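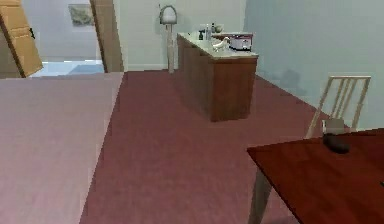 Community Help » Home and Service Robots » Rules and Good Practice

Is passing in a simulator enough to call a household robot "safe around people"?

Posted by Clotilde Delaunay, 13 May 2020

I look after purchasing for a small assisted living place in Stusville. We have a vendor, Bruveo, who wants to put a mobile robot with one arm into two of our apartments. It's supposed to fetch things, clear a table, and open the door to the hallway if a resident can't get up.

I asked for their safety paperwork. What came back was a nice-looking report saying the robot finished 450 runs in a simulated apartment with no "safety events." The apartment has a bed, a table and chairs, a counter with kitchen things on it, and a doorway. The word "validated" is used on nearly every page. The word "person" comes up a lot less. As far as I can tell there was no person in any of the runs, simulated or otherwise.

I'm not an engineer and I don't want to be the one who blocks something useful. But I have signed for enough equipment to get suspicious when all the evidence comes from the seller's computer. The rep told me simulation is "standard practice across the industry" and that it meets "the relevant ISO." He didn't say which one, and when I emailed to ask I got the same PDF again.

What should I be asking for before anybody's mother is in a room with this thing? Also, is there a rule that says how many runs is enough? 450 sounds like a lot, but I have nothing to compare it to.

Nélida Insaurralde

There's no magic number of runs, so stop looking for one. 450 runs in the same room with the furniture in the same place can tell you less than 30 where somebody moved the chairs, left a bag on the floor and changed the lighting. Ask how many of the runs were different from each other, and different in what way.

The standard he probably means is ISO 13482, the one for personal care robots. It came out in 2014. There's also ISO 12100, a general one on risk assessment for machinery. Neither of them says "run it in a simulator and you're done." What they're built around is a risk assessment: list the hazards, judge how bad and how likely, reduce them, then check that the reduction works. A simulation can be part of the checking. It doesn't replace the list. So ask for the list. If they have one, they can send it by the end of the week. If they have to "circle back," they're writing it now.

I do acceptance testing for a living (warehouses, mostly, so take the home stuff with some salt) and doors are where I'd push hardest. A simulated door is a flat thing on a perfect hinge. A door in your building sticks in February, has a closer on it that somebody tightened too far, and might have a person with a walker on the other side.
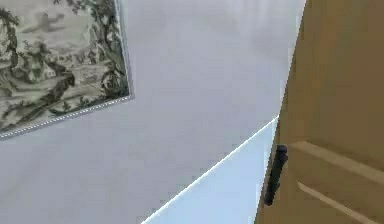 Ask them what force the arm is allowed to put on a handle, what happens when the door doesn't move, and how the robot knows someone is behind it. "The model learned it" doesn't cover any of those. You want a limit written down, in real units, and you want to know what part of the machine enforces it when the software is wrong.

Then the wording. "No safety events" means nothing until you know what counts as an event. I once read a report where bumping a chair was logged as "contact, expected." Get the definition in writing, along with who chose it and whether that was before or after the runs.

Lesego Zulu

Simulators are fine, people worry too much. Planes are tested that way. If the company says it meets ISO then it's on them legally if something goes wrong. I would just get a good warranty.

Fitriani Pangaribuan

I disagree with Lesego, sorry. Planes get flown too, by test pilots, before anyone sells a ticket. And "it's on them legally" is cold comfort to whoever has the broken wrist. Read the contract as well. Ours had a line putting "suitability of the environment" on the customer, and that line could swallow almost anything.

I don't hate simulation. I worked two years on the software side, and it's the right place to find the stupid mistakes cheaply. You can have the arm reach across a table past a bottle as often as you like and no glass gets swept up. Where I get doubtful is when the result is carried over to the real room as if nothing changed. Friction is a guess. Glass and shiny tabletops are hard on real depth cameras and can be very easy on pretend ones. Soft things, wet things and people are usually modeled badly or left out, and people are the reason you're asking.

This is what I'd want in the folder before the first visit. It's what we settled on for the Mkhize trial after a lot of arguing, and I'm sure someone will tell me it's incomplete.

1. What was simulated and what wasn't, in plain words. Room layout, objects, lighting, sensor noise, people. A blank next to "people" is allowed at this stage, but I want to see the blank.

2. All the runs, including the failed ones. Some teams drop the runs that crashed because "that was a simulator problem." Maybe it was. Let me see how many.

3. The same tasks on the real arm, with the real objects, and with staff only in the building. Start with the table, where the reach is short and someone can stand at the stop button.

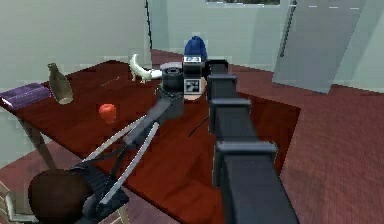 4. An emergency stop that a resident can reach and press from a chair or from bed. Have one of your own people try it, not the rep. If the only stop is on the robot's back, send it home.

5. Speed and force limits when someone is in the room, and who can change them. We found ours could be changed from a tablet with no password.

6. A named person who answers the phone when it does something odd, plus a log you're allowed to read yourselves.

7. What triggers a full retest. New gripper, new software, new furniture plan. Vendors hate this one. An update pushed overnight can make your old evidence worthless, and it may not come with a note.

On item 3 our vendor said real-world testing would add 300 hours and kill the schedule. We asked to see how they got 300. We never saw it, and the testing went ahead anyway.

Clotilde Delaunay

Thank you, Nélida and Fitriani. I sent Bruveo both sets of questions this afternoon, with the ISO number in the subject line. The rep wants to "jump on a call." I've told him I'd like it in writing first — will post whatever comes back, if anything does.

Fitriani Pangaribuan

Good. If he does get you on the phone, ask for the hazard list again and take notes.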